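Section 5. Routine Checks for the Two-Arm Packet Sorting Cell

Applies to the Rebelo tabletop cell as installed at the Brendamton site. Revision of Monday, October 5, 2026. This section replaces the August sheet in full.

5.1 Before Starting

The operator shall complete the steps below at the start of each shift and after any change of gripper fingers. Allow 19 minutes for the full check.

CAUTION: Keep hands outside the table rails whenever arm power is on. Holding torque is lost when power is removed, and an unsupported arm will drop.

1. Switch off arm power and support each arm until it comes to rest.
2. Wipe the gripper fingers with a dry, lint-free cloth. Do not use solvent on the fingers or on the wrist camera lens.
3. Check the bolts at both mounting plates. Tighten any that have worked free.
4. Follow each wrist cable from the gripper to the base. The cable must have enough slack for full wrist rotation and must not catch on the table rail.
5. Restore power and send both arms to the home position.

5.2 Grip and Clearance Check

6. Set out the packets, the divided tray, the round woven mat and the potted plant. Exact spacing is not required.
7. Close each gripper at low speed. The fingertips must meet evenly.
8. Pick up one packet by a lower corner and hold it for eight seconds. It may tilt, but it must not slip.
9. Move each arm over the table in turn and watch the cable loop through the whole movement.

Arms, grippers and work items on the cell table

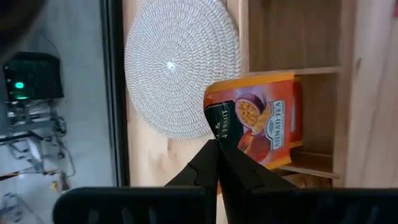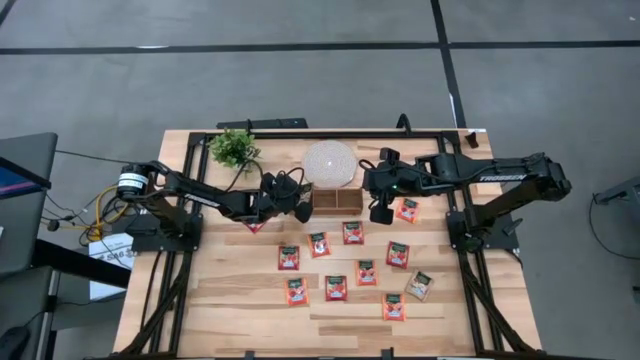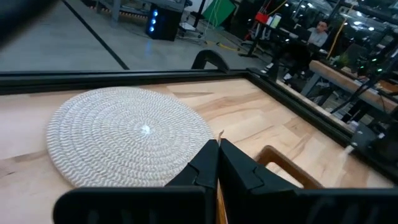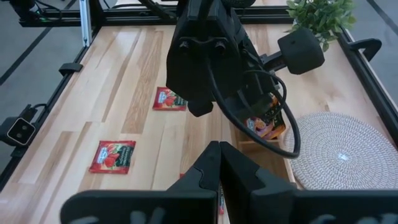
NOTE: Packets with crushed corners give false results in step 8 and should be taken out of the set before the check is repeated.

10. If a packet slips, clean the fingers again and repeat step 8. If it slips a second time, replace both fingers as a pair.
11. If a cable pulls tight or touches a packet, stop the arm, remove power and refit the cable ties. Begin again at step 4.

5.3 Periodic Care

Replace the gripper fingers every 500 operating hours, or sooner if the tips show wear. Spare fingers are held in the Prollance parts cabinet and are issued in matched pairs - single fingers are not to be fitted. After replacement, run the finger calibration routine described in Section 8.

Enter the result of every check in the Cosport maintenance log, including checks that were stopped early. A cell with an open fault entry shall remain powered down until the entry has been closed by the shift lead.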